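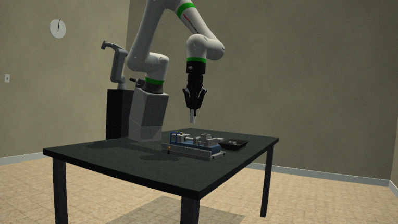 Simulated assembly cell: arm with two-finger gripper holding the peg, fixture and tray on the table.

Subject: Re: Draft guidance on peg insertion tests, section 3
From: Ritva Koivisto
December, 10.40

14 replies | 3 shares

Dear colleagues,

I write on behalf of the Clotavari working group in answer to the message from Jingyi Mao, the main part of which is quoted here for those who joined the list after it was sent.

> The draft asks each member to report a success rate for peg insertion in simulation before any trial on hardware. It does not say what counts as a success. At Bélanger we ran 998 attempts last month and obtained two quite different rates from the same logs. One rule accepted any run in which the peg ended in the hole. The other also required that the contact force stay under the limit throughout. I should be grateful if the group would state which rule it intends. I would also ask whether a cell that contains items not used in the task should be cleared before the runs are made, as our colleagues at Ullau have been doing.
>
> Jingyi Mao

The group discussed both points at its last call and has agreed the following wording, which will go into the next version of the draft unless members object.

3.1 Definition of success. A run is successful when the peg has reached the stated depth, the gripper has released it, and the force limit has not been passed at any time during the run. A run that meets the first two conditions only is to be reported separately as "completed over limit". The two figures must not be added together.

3.2 Starting state. The report shall state whether the peg is already held when the run begins or must first be picked up. Where it is already held, the report shall give the angle of the peg to the table and the length that shows below the fingertips. Members have tended to leave this out, and results from different sites cannot be compared without it.

3.3 Other items in the cell. Items that will be present in the real cell should remain in the simulated one, including any second device standing near the base of the arm. They may be left out of the task but should not be left out of the collision check. We ask Ullau to note this paragraph in particular. A cleared table gives shorter paths, and a path planned over a cleared table should not be passed to hardware.

3.4 Number of runs. The minimum is 2,000 runs for each fixture position. The Bélanger figures may be submitted as a preliminary result and marked as such. Runs stopped by a software fault are to be listed but do not count towards the minimum.

3.5 Changes to the model. If friction, mass or joint limits are altered after the first run, the series starts again. Changes to wall colour, floor finish and similar matters need no fresh series where no camera is used for control. Where a camera is used, they do.

One question remains open. The Skakex team has asked that the fixture be moved by a small random amount between runs, and has offered to supply the routine. Several members support this. Others are concerned that it would make older results unusable – a fair point, given the work already done. The group has not reached a view and would welcome short written comments from anyone who has tried both methods, preferably with the log format stated.

Members are reminded that a result in simulation does not replace the risk assessment for the physical cell. Section 5 of the draft, on guarding and stopping distance, applies in full whatever rate has been obtained under section 3. Two of the reports received so far refer to the simulated runs under the heading of safety evidence. They will be returned for correction.

Comments on 3.1 to 3.5 should be sent to the list and should quote the paragraph number in the subject line. Please do not send marked-up copies of the whole draft.

Yours faithfully,

Ritva Koivisto
for the Clotavari working group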